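Medau, evening, late in March

I came back from the club one hour ago and I am still not sleepy, so I write. Tonight was the small tournament, 18 players, and I finished fourth. Only the first three are paid. Yvette says fourth is the worst place in poker and she is right, but last year I would have been happy with it.

First the good part. I played patiently for the first two levels and folded nearly everything. Jhair Cárdenas was on my left, which I do not like, because he raises each time he smells that I am weak. I decided before sitting down that I would not answer him with bad cards only to show that I am brave. I kept this promise until the break. After the break I kept it most of the time.

The hand I want to remember is the one with the two nines. The blinds were already high and I had a little more than average. Jhair raised, I called, and the flop came with one queen and two small cards. He bet, I called. On the turn he bet again, bigger, and I thought for a long time. I knew that he bets like this with nothing, but he also bets like this with the queen, and this is why he is difficult. I called and then he checked the river and showed ace and jack. I won a very big pot and my hands were trembling so much that I knocked over my own chips — he was kind and helped me to collect them.

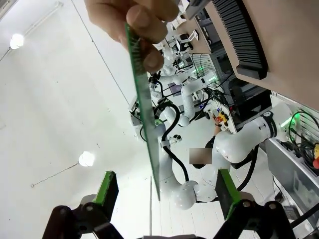
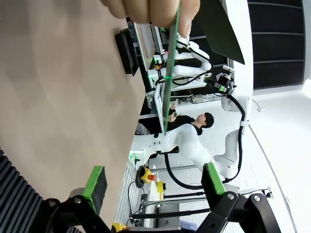 The green piece, held up by hand.

Now the bad part. With four players left I had king and ten, both hearts, and I pushed all my chips from the small blind. Yvette Lavoie called with ace and eight. I do not think the push was wrong. What was wrong is that I did not look at her stack before. She had more than me and she was not afraid of me, and the player from Dirncombe had almost nothing left. If I had waited one round he would probably be out and I would be paid. I wrote this same mistake in this diary in the winter, I found the page. The same words almost.

I should stop to study the charts and start to look at the people's chips. Jhair says he looks at the stacks each time before he looks at his cards. I will try it next time, even if it feels slow.

Money: the entry was 18, and one tea. I began the year with 234 in the poker envelope and now there are 72 less. It is still a hobby and it is still cheaper than skiing, as my brother likes to repeat. When the envelope goes under 100 I will take a pause until summer. I write it here so that I cannot pretend later that I never said it.

Tomorrow I must call Ríos about the table for the April evening.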